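Cutham Area Forums > Home & Garage > Workshop Talk

Thread: How do you all keep a small shop from turning into a pile?

sawdust_hound
Joined September 2026

OK so I finally have half a garage to call mine after the kids' bikes moved to the shed, and I'm already losing it. I moved all my stuff in back in April and I swear I can't put my hand on a tape measure when I need one. I own 2 of them! I've got drawers, I've got a pegboard, I've got coffee cans on a shelf, and everything still ends up on the bench by the end of the evening.

So what do you folks do? I'm not looking to spend a fortune. My budget is 200 bucks and my wife thinks that's already generous.

motine_mike

Welcome! First thing, get rid of the coffee cans. I know, everybody's grandpa had them. But you can't see into them, so you dump the whole thing out to find one washer, and then half of it rolls under the table saw. Open bins, people. Wide, shallow, no lids. If I have to take a lid off something I'm not going to put anything back in it, I know myself too well.

I went through my place on Brereck Road two winters ago and threw out every container with a lid except the paint. Best thing I ever did in there.

gluepot

Gonna disagree with Mike. Open bins are dust collectors. I run a lathe and anything without a lid is full of shavings by lunchtime. Small parts cabinet with the little clear drawers, label maker, done. Mine has 16 drawers and I haven't dumped anything on the floor in ages (well, once, but that was the cat).

motine_mike

Sure, if you turn bowls all day. Most of us don't. And those clear drawers crack if you look at them wrong. I've glued the fronts back on mine more times than I want to admit, which is why they're in the landfill now.

kassab_hardware_fan

I'm sort of in between you guys. Drawers for screws and small hardware, open bins for everything that's bigger than my thumb. What really helped me was fixing the bins in place. I used to have them loose on the bench and every time I reached over for something I'd shove one off the back. Spring clamps work great for this. You just pinch the rims of two neighbors together and they quit wandering around.

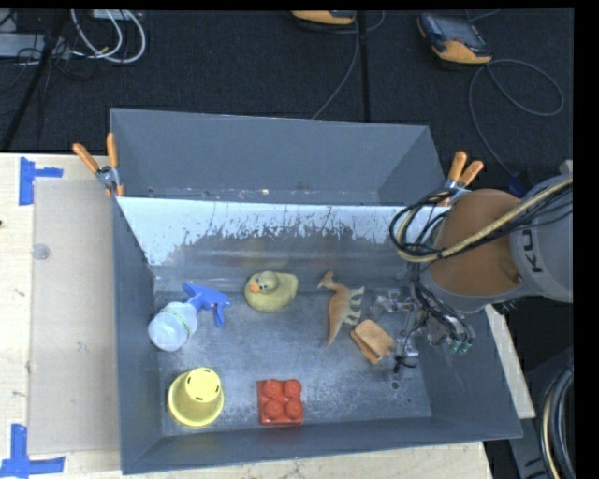

And the nice part is you can pull it all apart in a few seconds when you need the whole bench for a glue-up. I tried screwing mine down first and hated it. The day after I got the last screw in, I needed to lay out a tabletop, of course. Now I have a row of holes in my bench to remember it by.

I buy my clamps at Kassab downtown, they keep a barrel of them by the register. Get the ones with the soft tips if you're going to use them on anything nice.

sawdust_hound

Oh I like that! I have a whole bunch of spring clamps doing nothing. What about a junk bin though? Do you allow one? My wife says one junk bin turns into five.

gluepot

Your wife is right.

kassab_hardware_fan

I allow one. It gets emptied when it's full, no exceptions, and whatever I can't name goes in the trash. I've found pen caps, a doorknob, somebody's bike bell. You need a place for stuff like that or it ends up in with the good screws.

motine_mike

Agree on one junk bin. Also put your tape measures on a hook by the door. Both of them. You'll thank me.

plane_jane_471

Jumping in because I've been reading this thread over breakfast and you're all skipping the boring part. None of it works if you don't clean up at night. I had the drawers AND the bins AND a French cleat wall I was super proud of, and the bench was still buried. Now I set a timer before I go in the house and put stuff away until it rings. I hate it every single time but I can find my square.

gluepot

A timer? I come out here to get away from timers.

plane_jane_471

Fair! But how many times have you bought a second 1/4 inch bit because you couldn't find the first one?

gluepot

I'm not answering that.

sawdust_hound

Ha, OK. Plan for now: cans go, bins get clamped together along the back of the bench, one junk bin, hooks by the door. I'll hold off on the drawers until I know what I have. Does anybody have a good way to store short offcuts? That's the other half of my mess.

motine_mike

Wood stove.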